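Développement économique local
Notes de cours, séance 4 : le réseau d'affaires d'une petite ville
Version du 13 octobre 2021

Rappel de la séance précédente

Nous avions terminé sur la zone de chalandise et sur la différence entre clientèle résidente et clientèle de passage. On garde la même commune d'étude, Vustmont, 2 533 habitants au dernier recensement, avec une rue commerçante, une zone artisanale à l'entrée est et un marché hebdomadaire.

1. À quoi sert une association de commerçants

Une association de commerçants regroupe des entreprises qui ne se ressemblent pas : commerces de détail, artisans, professions libérales, agences bancaires, parfois une exploitation agricole qui vend en direct. Les adhérents paient une cotisation annuelle. À Vustmont, elle est de 60 euros pour une entreprise sans salarié et de 400 euros pour les établissements de la zone artisanale.

Les recettes financent surtout les illuminations, le guide des commerces et l'assurance des animations de rue. La part consacrée à l'accueil des nouveaux arrivants reste faible, alors que c'est le service le plus demandé par les adhérents récents.
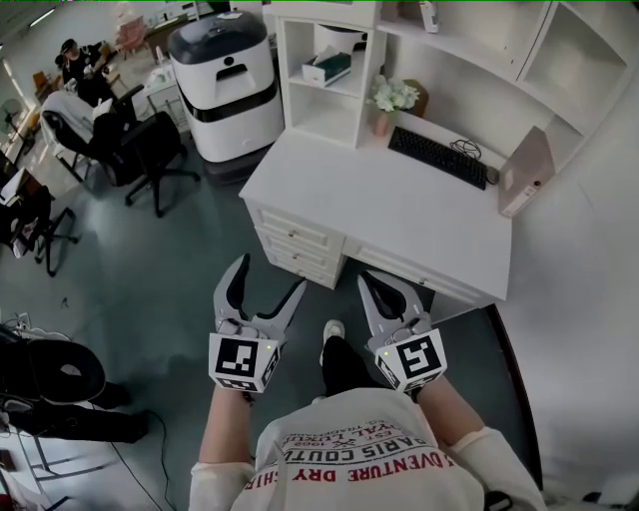 On distingue l'association (loi de 1901) de l'union commerciale, terme d'usage qui n'a pas de définition juridique propre, et de l'office de commerce, où la commune siège au conseil d'administration. La confusion est fréquente dans les copies.

2. Ouverture, reprise, transfert

Ces trois situations sont souvent annoncées de la même façon lors des réunions d'adhérents, mais elles n'ont pas les mêmes effets.

Ouverture : une activité nouvelle s'installe. Il faut vérifier si le local était vacant et depuis quand. Le cabinet comptable Ospina, installé en mars au-dessus de l'ancienne poste, entre dans cette catégorie.

Reprise : le fonds change de mains, l'activité continue. L'enseigne peut être conservée. La boulangerie Huveck a gardé son nom après la cession, ainsi que ses horaires.

Transfert : l'entreprise existe déjà et change d'adresse. Le solde est nul pour la commune si le déménagement est interne, mais la rue quittée perd une vitrine. La papeterie Nirik a quitté la rue commerçante pour la zone artisanale, où elle dispose d'un stationnement. Son ancien local n'est pas reloué.

Pour l'exercice, un transfert interne ne se compte jamais comme une ouverture, même si une inauguration a eu lieu.

3. Lire un bail commercial

Durée minimale de neuf ans, avec faculté de résiliation triennale pour le locataire. Regarder en premier la clause de destination : un bail limité à la « vente de papeterie » ne permet pas d'ajouter un coin café sans accord du bailleur ou procédure de déspécialisation.

Le pas-de-porte et le droit au bail sont à distinguer. Le premier est versé au propriétaire à l'entrée dans les lieux, le second au locataire sortant.

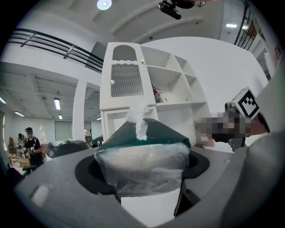
4. Travail à rendre

Choisir une commune de taille comparable à Vustmont et relever les mouvements d'entreprises sur douze mois. Sources admises : Bodacc, bulletin municipal, presse locale, relevé de terrain.

Présenter les résultats dans un tableau à quatre colonnes (entreprise, nature du mouvement, ancienne adresse, nouvelle adresse), suivi d'un commentaire de 30 lignes environ. Indiquer la source de chaque ligne du tableau. Les locaux vacants sont à reporter sur un plan séparé.

Prochaine séance : taxe sur les friches commerciales et droit de préemption de la commune.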